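Open day at the Ondis workshop, Drellham
16 April 2021

Ondis occupies the far end of a trading estate that the bus from Rotivcombe visits with visible reluctance. I had been promised robots. I was given a lanyard, a cup of tea and a seat at a bench on which the main attraction was a food container.

The cell goes by the name of Mota, and most of the afternoon was about how it is kept going. Its grippers are the hand-held sort: a person does the squeezing, and the recordings are used to teach an arm to do the same later on. They get worked hard. Each one has a log card, and the card I was handed had 358 entries on it, a good many of which read "as above".

The weak point is the pivots. The links open and close like scissors, and every joint turns in a brass eyelet. Once an eyelet wears, the fingers stop meeting squarely and the thing begins to pinch like an elderly crab. The house rule is a check every 200 squeezes, done by closing the fingers and looking down the seam between them. Fluff is to be picked out with tweezers. I asked what happened if one used one's fingernails and was shown the relevant page of the manual.

Pads are simpler. They unscrew, a new one goes on, and the old one goes in a biscuit tin, from which I gather it never emerges.
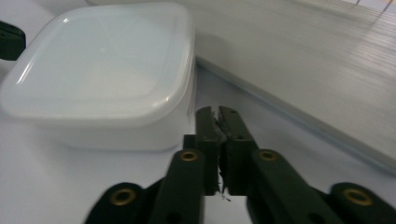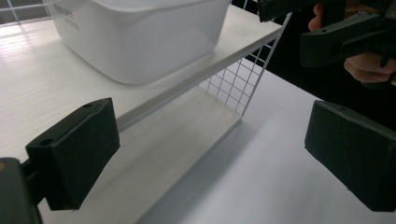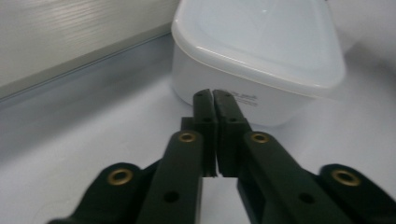

Grippers and white plastic containers at the Mota cell, Drellham.

White things on a white table make life harder for the cameras, I was told, so the setting-up begins with the lights and goes on with the lights for some time. Then the lids, which shine. Turning a tub a few degrees can lose a reflection, and there was a long and quite heated discussion of which few degrees.

After that came the changeover, meaning a gripper taken off the job and a spare brought in. The target is 252 seconds. The demonstration took a good deal longer, owing to a screw that rolled under a cabinet, and the stopwatch was put away without remark.

Visitors were then allowed a turn. I had 3 goes at lifting a tub and managed it on the last, to a murmur I chose to take as admiration. My attempts were entered on the log card under "other".

The tour finished in the stores, where spare eyelets are kept in jars that once held pickled onions and still say so. Sensible shoes are advised, and the last bus back to Rotivcombe leaves before the questions do. The next open day will be listed on the board by the gate.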